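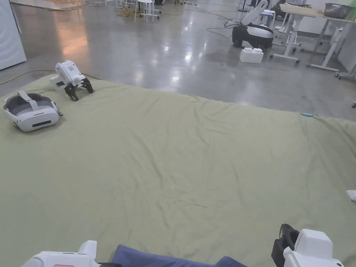 Can you make a decent stock without roasting the bones first?
Plenty of cooks do. Yuk-lan Sin hasn't roasted a bone in years, and her soup sells out by two in the afternoon.

Caught her at the back of Favonora, her lunch counter in Fornport, mid-prep. She talked, I scribbled. Sebastián Ulloa, who runs the stove with her, chimed in over the fan.

"Blanch them hard, ten minutes, dump the water, scrub the pot," she says. "Then start again cold. People skip the scrub. Grey soup."

Chicken backs and feet, mostly. A bit of pork neck in February when it's properly cold out. Ginger, one onion cut in half, no carrot. She is firm about the carrot.

"Makes it sweet in the wrong way," says Ulloa. He used to put carrot in everything.
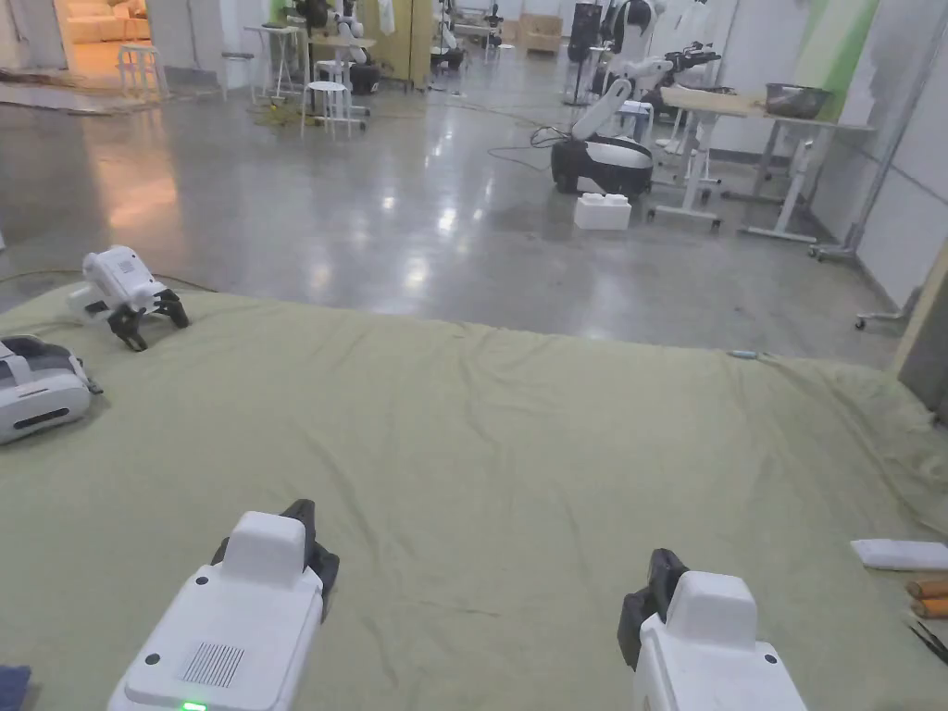 On salt, and when

Late. Always late. She seasons the bowl, never the pot, becuase the pot keeps reducing right through service. For home she suggests about 2,000 grams of bones to a big stockpot, water just over the top, lid off. Four hours. No boiling, a bubble here and there.

"If you can hear it, turn it down." 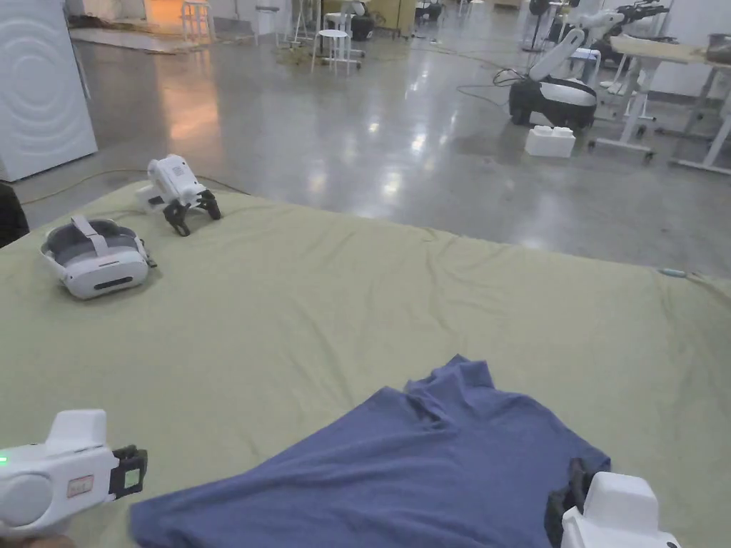
Noodles are the other half of it, and she's fussier there. Dried rice sticks, 200 grams for two hungry people, soaked in tepid water until they bend, then twenty seconds in the boil. Rinse, drain, and then the bit I hadn't seen before: she tips them onto a clean tea towel to shed the water. Any old cotton will do, she says, even a dark blue T-shirt left in a crumple, provided it's been washed without softener. Wet noodles thin the broth. Ulloa shakes his in a colander and the two of them have clearly had this argument before.

The chili oil comes from a recipe of Triệu's, the place she cooked at before this one. 600 mL of canola, low heat, shallots in first and out again when they colour. She wouldn't give me the rest. I asked twice.

"Ask me at Christmas."

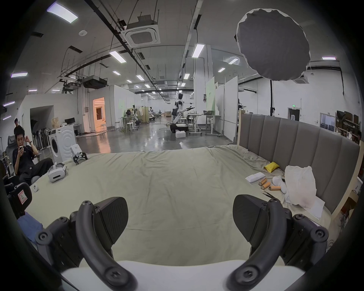
What's next

A cold noodle for summer, maybe, with cucumber and the leftover chicken. Ulloa wants to add a dumpling. Sin says where, on which burner. He's still working on teh answer. Soup starts at eleven.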